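The toy library that outlived its building

Clostden's lending shelves have moved house twice and are still going strong.

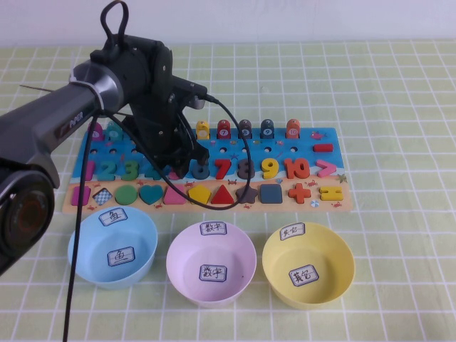 Wooden puzzle boards are popular with families of under-fives.

4 shares

Tayla Pryor had been living in Clostden for a month when a neighbour told her she could borrow a train set. Her son was two, most of their things were still in boxes, and it was raining. She walked down to Pearce Street, paid for a year's membership and came home with the train set and a drum.

"I thought it would be a cupboard with some broken cars in it," she says. "It was better than the shop."

The library has 700 toys on its books. A family pays £15 a year and can take two at a time, for up to three weeks. Most people keep them for the full three weeks. Fines were dropped long ago, after it was noticed that a parent who owed money tended to stop coming, and the toy went missing as well.

Toy libraries are an old idea. Many began as a way of getting suitable toys to disabled children, whose parents could not find them in ordinary shops or could not afford them, and they spread from there. Some are run by councils and some sit inside public libraries. Clostden's is independent and pays its own rent, so it has always been short of money.

It began in a school hut. When the hut was pulled down it moved into a room over Zindis, the carpet shop, where everything had to be carried up a narrow flight of stairs. Pushchairs were left among the rolls of carpet. Digby Pomare, who has run the library for 16 years, remembers a play kitchen getting stuck on the bend and staying there overnight. The present home on Pearce Street is on the ground floor, with a sink and a parking bay outside. The roof leaks at the back, so the board games are kept at the front.

Pomare used to be a joiner, and he does the repairs himself on a bench by the window. He is plain about what lasts and what doesn't. Anything with a battery flap is a worry. Dolls' prams lose their wheels. Wooden toys hold up well and can be sanded and painted again, though the small parts wander. Every puzzle is checked when it goes out and again when it comes back, and there is a biscuit tin of stray pieces that might still find their way home. Where a piece is gone for good, he cuts a new one.

"It won't match," he says. "The paint is never quite right. Children don't seem to mind, but I do."

Cleaning takes more time than mending. Hard toys are wiped down or washed in the sink, and dressing-up clothes go home with whoever has room in their machine. During the lockdowns the library closed, then opened again as a doorstep service, with returned toys left on a shelf for days before anyone touched them. Some families drifted away and have not come back. Others joined for the first time, with children at home all day and nothing new to give them.

What people borrow has not changed much. Ride-on toys go first in spring. Train track is always out. Grandparents tend to join in the school holidays, ask for something quiet, and leave with a garage or a marble run.

There is talk of a second branch in Jorstead, where the nearest soft play is a bus ride away. A room has been offered for May, rent free for the first year. Pomare is willing but cautious. Toys would have to travel between the two towns, and he does not own a van.

Pryor's son is at school now and would sooner have a football. She still goes in with her daughter, who has had the same wooden farm out four times. They could buy one, she says, but then it would have to live somewhere – and the flat is full.

Comments (3)

marrowfat
We had the play kitchen that got stuck! Or our kids did, years later. There was still a chip in the door.

Lindy B
Does anyone know if you can join if you live outside Clostden? We're the Jorstead side of the river.

oldpear
Lindy B, yes you can. We're further out than that and they were fine about it. Take something with your address on.

Related articles
Mending a rocking horse at home
Where have all the paddling pools gone?
Jorstead market to keep its winter hours
A short history of the jigsaw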